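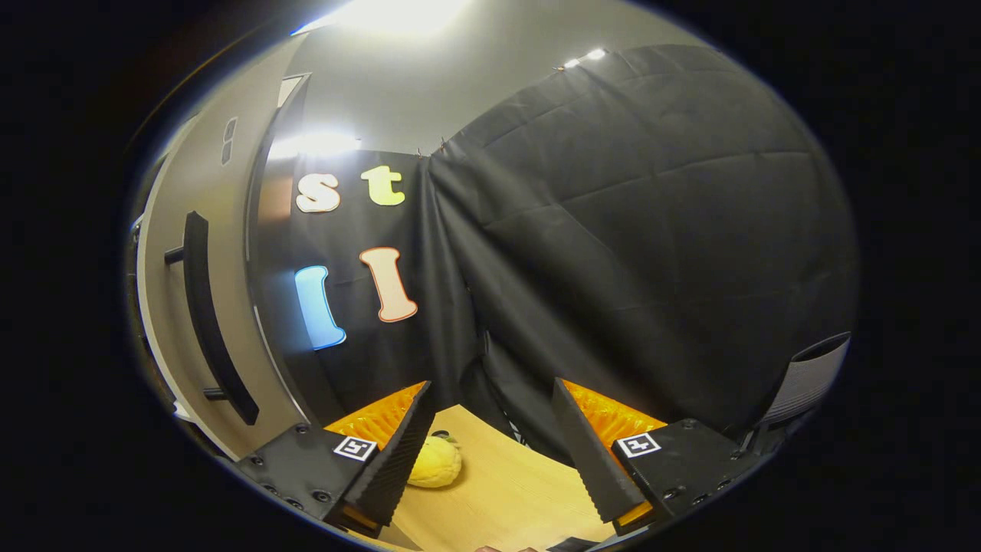 Keeping the handheld grippers in shape

We run two handheld grippers in the practice room at Terden, and most of the questions that reach the workshop desk are about them. They get picked up and put down all day by different people, and they drift. This month's item covers what we check, in the order we check it, and what changed after the rebuild of the second unit in June.

Start with the fingertips. The black tips are a wear part. The fine ribs on the gripping face round off slowly, and you will notice it first on smooth things, when an object starts to turn in the grip although you are squeezing as hard as you did last week. Run a thumbnail down the ribs. If it slides without catching, put the tip in the tray marked "worn" and take a new pair from the drawer. Always change both. A new tip against an old one closes slightly off center, and then every recording from that unit has the same small lean in it.

The orange parts need less attention, but they collect lint. The plush toys are the worst for this. Brush them dry with the soft brush and leave the spray bottle alone. We lost a set last winter to a cleaner that left them tacky.

Next, the markers. Each finger carries one square black-and-white marker on its mounting block, and the tracking software works out how far the fingers are open from where it finds the two of them. A scratched marker will still be found most of the time, and that makes it harder to spot than a missing one. The opening width then jumps for a moment and comes back. Please don't wipe the markers with your sleeve. Use the lens cloth, and if a corner has lifted, replace the marker instead of pressing it down again. The spares are printed at the right size already. Do not print your own. Willy Meijer found a home-printed one in May that was 2 percent too large, and it took us an afternoon to work out why one unit thought its fingers were closer together than they were.

Screws come after that. The mounting blocks have more holes than we use, so an empty hole does not mean a lost screw. The drawing on the inside of the workshop door shows which ones are filled. Tighten by hand with the short driver only. On the rebuilt unit we put thread locker on the inner screws, so if one of those feels stiff, leave it and bring the unit in.

Once the hardware is done, open and close the grip 10 times in view of the camera and look at the plot. The peaks should be level. If they climb or sag, the zero has moved and the unit has to be set again from fully closed. Write the new value on the card in the case, with the time of day, and put your initials next to it.

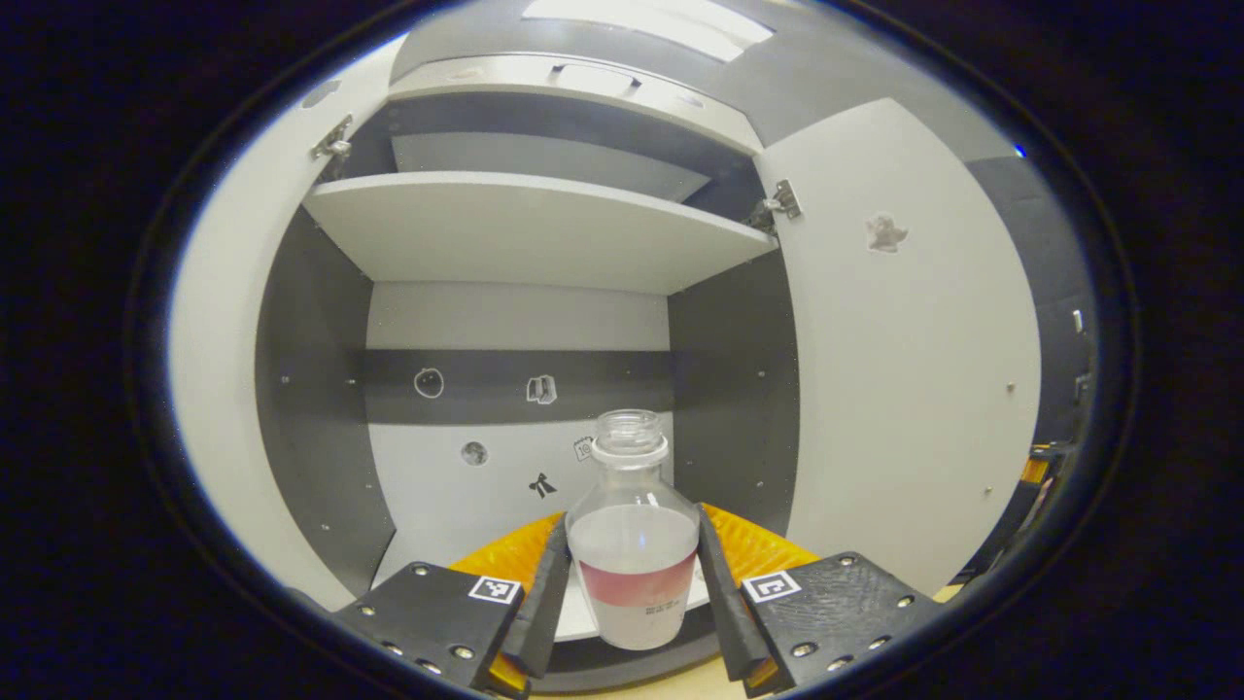

The last check is a real grip on a real object, and we have settled on glass for it. Plush and foam forgive a lot. Glass shows a bad pair of tips at once, and it shows whether the two sides are meeting squarely. Hold a bottle upright at the front of the white cabinet with the doors open, and look at where the fingers touch it: one on the left side of the body, one on the right, at a matching height. With clear glass you can also see the background of the cabinet through the upper part, which makes it easy to judge whether the bottle is standing straight. Keep it low and over the cabinet floor while you do this. If it tips or creeps, go back to the fingertips before you touch any settings.

The log for the first unit reached 1,692 recordings at the end of the last session, all on the original blocks. The tips have been changed 11 times in that period. Vandenberghe, who supply them, have offered us a harder material for the next order. We will try one pair before we commit, on the second unit only, so that there is still a known one to compare against.

Two small requests. Put the units back in their cases with the fingers open — the pads take a set if they are left squeezed together overnight. And if you borrow the short driver for the Plondora bench, bring it back the same day.

The Vornidum software update is on hold until the zero drift on the second unit is understood. Until then, please keep both units on the current version, even if the laptop offers you the new one. Faults go in the workbook at the desk, with the unit number and what you were gripping when it happened.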